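Hard water, descaling and the small boiler

08/06/2022

Filed under: coffee, water

The kettle was what started me measuring. We moved to Nellholm from a town on soft surface water, and within a month the element had a grey-white crust on it that flaked off into the tea. The espresso machine was on the same tap. It has a brass boiler with a small internal volume and a narrow outlet, and a boiler of that sort does not tolerate scale for long.

Most advice on this subject is either "use bottled water" or "descale every three months". Neither is much use without a number attached, so what follows is mainly numbers and how I got them.

What is in the water

Two quantities matter for scale. General hardness is the calcium and magnesium content, and carbonate hardness (alkalinity) is the bicarbonate content. Both are usually quoted in milligrams per litre as calcium carbonate, which makes them directly comparable even though the chemistry is different. Scale is calcium carbonate, so you need both calcium and bicarbonate to make it. Water with plenty of calcium and almost no bicarbonate will deposit very little. Water with plenty of bicarbonate and no calcium will deposit none, though it will make flat, chalky coffee.

The utility's annual report gives a single hardness figure for the whole supply zone. Mine said "hard", with a range wide enough to be useless. I bought a drop titration kit from the aquarium shop instead. You fill the vial to the line, add reagent a drop at a time with a swirl between drops, and stop when the colour changes. The resolution is one drop, and on a standard five millilitre sample one drop is a big step. Doubling the sample volume halves the step. Use the same vial each time and read the line at the bottom of the meniscus.

General hardness at the kitchen tap came out at 318 mg/L. I ran it again the next morning after flushing the line and got the same drop count. Total dissolved solids on a cheap conductivity pen read 457 ppm. The pen is a poor substitute for titration, as it responds to sodium and chloride as readily as to calcium and converts conductivity to ppm with a fixed factor that may not suit your water. It is handy for one thing, which is noticing that something has changed.

Why temperature matters

Calcium carbonate is less soluble in hot water than in cold. Heating also drives off dissolved carbon dioxide, which pushes the bicarbonate equilibrium toward carbonate, and the carbonate then comes out with the calcium. A steam boiler is worse than a brew boiler on both counts. It runs hotter, and it loses pure water as vapour while the minerals stay behind. Every refill adds more. If you steam a lot of milk and never draw hot water from the tap, the boiler concentrates steadily until something precipitates.

The remedy for the concentration part is dull and free. Draw a good cupful from the hot water tap at the end of the day and let the boiler refill. On my machine that is a noticeable fraction of the boiler's contents. I do it with the machine hot, into a metal jug, and the jug shows a faint white ring after a week or so if I don't rinse it.

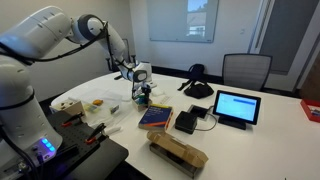 Softening and its limits

A cation exchange softener swaps calcium and magnesium for sodium. It removes the hardness and leaves the alkalinity alone. For scale this works well, and it is the standard arrangement in cafés with plumbed machines. The coffee is less convincing. With the alkalinity still high, the acids in a light roast are buffered away and the cup tastes muted.

A weak acid resin in hydrogen form takes out calcium in proportion to the alkalinity and drops the bicarbonate at the same time. This is what most jug filters use, mixed with activated carbon. I tried a Remska jug for the better part of a year. A new cartridge lowered both figures substantially. An old one lowered neither, and the indicator on the lid is a timer that has no idea what has gone through the bed. On water as hard as ours the cartridge was spent well before the timer said so. I logged volume with a tally sheet on the fridge and retested every ten litres. Useful capacity ended at 51 litres, by which I mean the point where carbonate hardness climbed back above my limit. At the price of cartridges that was not sensible.

Reverse osmosis takes out nearly everything. The product water is too pure to use as it comes. It tastes thin, and the level probe in many boilers relies on the water being conductive, so very pure water can stop the autofill from sensing the level at all. It can also be corrosive to brass and copper. You need to put something back.

What I settled on

I fitted a small under-sink membrane unit and blend its output. There are two ways to do this. The first is a bypass valve that mixes a bit of tap water into the permeate. It is simple, and the ratio of hardness to alkalinity stays whatever your tap supplies. The second is to dose the permeate with measured salts. I use the second, since our tap ratio leans toward calcium and I wanted to get away from it.

The recipe is two concentrates kept in separate glass bottles. One is magnesium sulphate (Epsom salts, food grade), the other is potassium bicarbonate. Each is made up so that a fixed weight in a four litre jug adds a known number of milligrams per litre. Weigh the concentrates on a scale that reads to a tenth of a gram. Do not combine them at full strength, as magnesium carbonate can come out of solution in the bottle. With no calcium present and modest alkalinity, there is next to nothing to form ordinary scale from.

I don't chase the last few milligrams. Batch to batch my titrations agree to within a drop, and I can't taste a drop.

Descaling what is already there

None of this removes old scale. Citric acid does, at five per cent by weight in warm water. Stronger solutions can precipitate calcium citrate, which is harder to shift than what you started with. Sulphamic acid is faster and rinses cleanly but wants gloves and decent ventilation. Keep either one off plated parts and aluminium. Vinegar works slowly and the smell persists through more flushes than you would expect.

The procedure on my machine:

Drain the boiler cold with the power off at the wall.
Fill with warm solution through the reservoir.
Bring to temperature, switch off, and leave it for half an hour.
Draw a little through the group and the hot water tap.
Leave another half hour.
Drain, then flush with at least three full boiler volumes.
Test the last of the flush water with pH paper against fresh water from the same source.

If the boiler is heavily scaled, do not do this. Loosened flakes will travel to the smallest hole in the system, usually the gicleur above the group or the solenoid valve, and lodge there. A boiler in that condition should be opened up and cleaned on the bench. I learned it on an old De Luca lever machine, bought second-hand from a seller in Drorkusmont who described it as "lightly used". The jet blocked on the first flush after descaling. Clearing it meant removing the group, and the gasket tore on the way out.

Running costs

The membrane unit wastes water, more of it in winter when the feed is cold and the membrane passes less. I collect the reject line in a bucket and use it on the garden, which in our soil seems to do no harm, though I wouldn't put it on blueberries. The prefilters are changed once a year. The log says the unit has produced 1,381 litres since it went in, and permeate conductivity has crept up slightly over that time. I'll replace the membrane when rejection falls under ninety per cent.

I opened the boiler fill port in August to look at the probe. It was brown and smooth, with a thin film that wiped off on a cloth. The kettle gets the same water now and its element is bare metal. The tap over the laundry tub is still on raw supply, and I have to soak the aerator in citric every couple of months.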